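Serviertablett Sirex, rechteckig, blau
Artikel aus dem Programm Tisch und Ablage
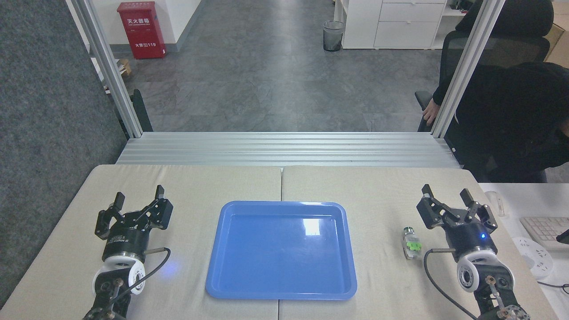 Das Tablett Sirex gehört zur Grundausstattung des Programms Tisch und Ablage der Firma Holanda und wird für Einrichtungen der Gemeinschaftsverpflegung, für Schulen, Werkstätten und Büros angeboten. Es dient dem Bereitstellen kleiner Gegenstände, dem Servieren und der geordneten Ablage am Arbeitsplatz. Der Grundkörper besteht aus durchgefärbtem Kunststoff. Der umlaufende Rand ist hochgezogen, die Ecken sind gerundet, sodass sich die Fläche mit einem Tuch bis in die Ecken auswischen lässt. Die Innenseite ist glänzend ausgeführt und spiegelt bei Deckenbeleuchtung deutlich; auf einer hellen, beigen Tischdecke hebt sich das Blau klar vom Untergrund ab. Für Arbeitsplätze, an denen Spiegelungen stören, steht die Ausführung Sirex M mit mattierter Innenfläche zur Verfügung. Beide Ausführungen sind in den Außenmaßen gleich und können gemischt gestapelt werden.

Verwendung
Das Tablett ist für den Gebrauch in Innenräumen bestimmt. Es kann unmittelbar auf die Tischplatte oder auf eine Stoffauflage gestellt werden. Bei zusammengestellten Tischen empfiehlt der Hersteller, auf gleiche Höhe der Platten zu achten, damit das Tablett eben aufliegt. Für den Transport gefüllter Trinkgefäße ist eine rutschhemmende Einlage zu verwenden, die gesondert zu bestellen ist. Als Schneidunterlage ist das Tablett nicht geeignet.

Der hochgezogene Rand hält kleine Teile wie Verschlüsse, Klammern oder Schreibgeräte auf der Fläche zurück. Flüssigkeiten sind zeitnah aufzunehmen. Der Rand ersetzt keine Auffangwanne – für das Abstellen von Reinigungsmitteln und Chemikalien ist ausschließlich das Modell Sindale vorgesehen.

Reinigung und Pflege
Die Reinigung erfolgt von Hand mit warmem Wasser und einem handelsüblichen Spülmittel. Scheuernde Mittel und Stahlwolle beschädigen die glänzende Oberfläche dauerhaft. Feine Gebrauchsspuren auf der Innenseite sind bei regelmäßiger Nutzung unvermeidlich und stellen keinen Mangel im Sinne der Lieferbedingungen dar. Nach der Reinigung ist das Tablett abzutrocknen und erst dann zu stapeln. Ein Stapel soll 13 Stück nicht überschreiten.

Von der Verwendung in gewerblichen Spülmaschinen wird bei der glänzenden Ausführung abgeraten. Die Ausführung Sirex M ist hierfür freigegeben, sofern das Spülgut einzeln in den Korb gestellt wird.

Lieferung und Verpackung
Die Auslieferung erfolgt ab Lager Rirnau in Kartons zu fünf Stück. Zwischen den Tabletts liegt jeweils ein Bogen Seidenpapier, der vor der ersten Benutzung zu entfernen ist. Bestellungen ab 100 Stück werden auf Palette geliefert; in diesem Fall ist bei der Bestellung anzugeben, ob an der Lieferanschrift eine Rampe vorhanden ist. Teilmengen aus einem Karton können nicht abgegeben werden.

Rücksendungen werden nur im Originalkarton und nach vorheriger schriftlicher Anmeldung angenommen. Transportschäden sind auf dem Lieferschein zu vermerken und dem Lager Rirnau schriftlich mitzuteilen.

Farben
Blau ist die Standardfarbe und ab Lager lieferbar. Grau und Elfenbein werden auf Bestellung gefertigt, die Mindestmenge beträgt hierbei 130 Stück je Farbe. Geringe Farbabweichungen zwischen einzelnen Fertigungslosen bleiben vorbehalten. Die bisherige Farbe Weinrot wird seit November nicht mehr geführt; Restbestände sind nicht vorhanden.

Ergänzende Artikel
Rutschhemmende Einlage, passend zu Sirex und Sirex M
Beschriftungsschild zum Aufkleben, weiß
Tablettwagen, offene Bauform
Auffangschale Sindale

Ansprechpartner
Fragen zu Ausführung und Werkstoff beantwortet Ingvar Nørgaard, Abteilung Produktbetreuung. Bestellungen und Anfragen zu Sonderfarben nimmt Gorazd Ivanov, Vertrieb Innendienst, schriftlich entgegen. Muster werden an Einrichtungen auf Anforderung leihweise abgegeben und sind nach Ablauf der vereinbarten Frist gereinigt zurückzusenden.

Stand der Angaben: 13. Mai 2001. Technische Änderungen vorbehalten.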